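Reading time: 3 min

The table at the end of our line

I work since three years at Plavelwood, in the department where we receive old devices and take out the parts that can be used again. In July our manager told us that robot arms were coming. I did not write about it then because I was too nervous, and I wanted to see first what would change for us. Today is 28th February and I think I can say something.

Before, one person opened the device, removed the round board, looked at it, and put it in the correct bin. We did this standing. On my best shift I sorted 423 boards, and I was proud, but in the evening I could not close my hand around a cup. My colleague Chaltu Bogale had the same problem in both wrists. She is much faster than me and she has never complained at work, only in the bus.

Now the arms do a part of the picking. We call the table Atinga, after the name of the project, and the software on the screen is called Praranus. It took me a long time to learn which messages are important. A yellow message you can often ignore. If the same yellow message comes again, you should call somebody.

What changed for me

I prepare the trays. I lay the paper in the metal tray, I put the parts on it, and I check that the bins are in their places. After this I watch the screen and I decide about the boards that Praranus does not understand. So my hands rest more, but my eyes are tired in a new way. I did not expect this. I asked for a break of 20 minutes in the middle of the shift and we received it, also the people who do not work with the arms.

Speed is a difficult subject. The arms are slow with wires. A loose wire can lie in any shape, and a person simply moves it away with one finger. With a board alone on the tray it goes better. Chaltu still opens the devices by hand, and she teaches the two new people, for which she now has a higher pay grade. I am happy for her. I have the same grade as before, and I have written a letter about it.

Two views of the table, with a red board in the metal tray and the orange bins on both sides:
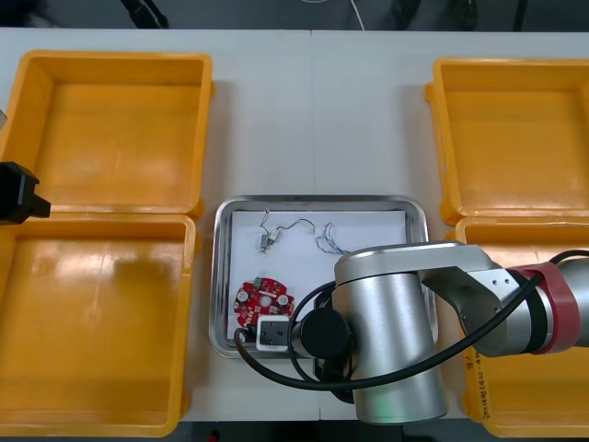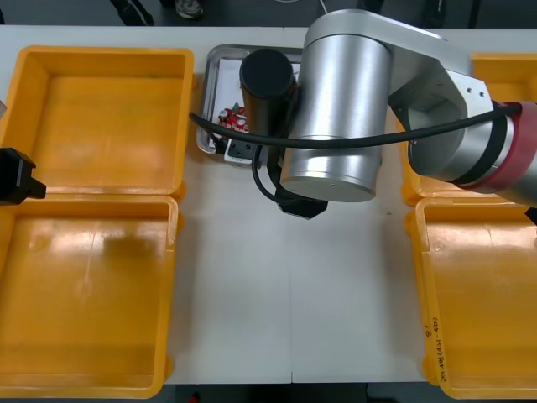
What I still do not know

Our other site, in Prelano, will get the same tables. They asked me to go there and explain the work, and I said yes, but I would like to tell the people also about the tired eyes and about the letter. My manager says this is fine. If you work in Prelano and you read this, please write me your questions before I come, in simple English if possible.

Contact | Copyright, all texts by the author | Back to top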